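Gray bin with a sloped panel, paint coming off. Sand it, repaint it or leave it??

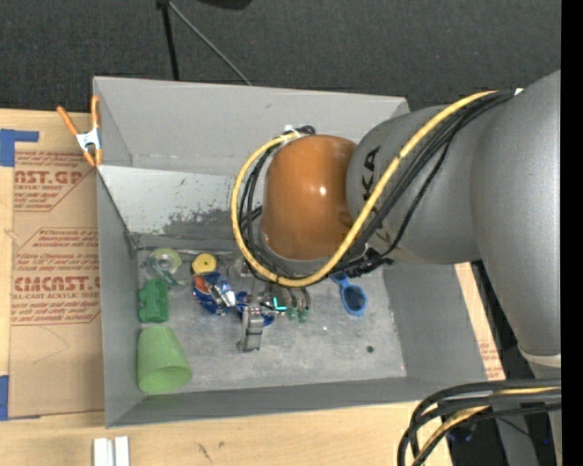
Home & Garage > Storage and Organizing > Bins, totes, drawers

Asked by Zuzana Jurčo
3,528 views

Ok so quick one, am on lunch. I have this gray rectangular bin, tall plain wall at the back with a lighter panel sloping down below it. The panel is scuffed and theres a darker patch low down near the middle where the paint has come off. Floor of it is all scratched too.

I want to use it for the small junk that lives on the work table. Clear tape, odds and ends, stuff I reach for all day. My worry is paint flakes getting on the tape. The roll ends up in the far corner with the end curling off it and if that end picks up crud its useless, you lose a good foot every time.

Also there is a small round hole in the floor, lower right. Plug it or leave it? I don't know what its for. Don't know what the bin is made of either, before anyone asks. Bought it secondhand in Etencombe, no label.

Not looking to spend much. Have sandpaper, have half a can of gray primer from October that may or may not still be good.

3 answers

Gifty Asante
Marked as helpful by 42 people

Check if its still flaking before you do anything. Press a strip of tape on the edge of the bare patch, pull it off fast. Clean tape = paint is holding, leave it alone and get on with your day. Bits on the tape = needs doing.

If it needs doing:

Wash it first. Dish soap, warm water, let it dry overnight.
Scrape whatever is loose with a plastic scraper.
If its old paint and you have no idea how old, get a lead test kit before you sand. Don't dry sand it until you know.
Then light sanding, just the edges of the patch so you don't get a ridge.
Wipe, prime, two thin coats. Find out if its metal or plastic first, primer is different for each.

Or skip all that and put a liner in. I cut a rubber drawer mat for mine, 6 minutes with scissors. Covers the scratches and things stop sliding down the slope into a heap.

Leave the hole. Drain or a bolt hole probably. If you loose small screws through it put a bit of duct tape underneath.

For the curling end, fold the last half inch under itself so it makes a tab. Doesn't stick to anything and you can find it again.

Tin-yau Hsiao

just paint it. spray can, 10 mins

Kobina Atinga

Disagree with painting. I repainted two like that for the shed in Plaltport and the bottoms were scratched again by spring. Stuff gets dropped in, stuff gets dragged out, paint goes. It's a bin.

What did help was a small box inside for the tape so it isn't rolling around the floor with everything else. Cut down milk carton is fine. Pliltetti sell little dividers but they're made for flat sided drawers, didn't sit right against the slope in mine. Had to send them back and that took 7 weeks, whole other story

Old primer, stir it and try it on cardboard. If its lumpy or smells sour toss it.

Comments (2)

Zuzana Jurčo: Did the tape test, couple of tiny flecks. Going with the mat for now. Thx Gifty. Will get the lead kit anyway

Nabil Ghanem: does the mat need glue or does it just sit there? have the same problem with a drawer

Last activity 27th May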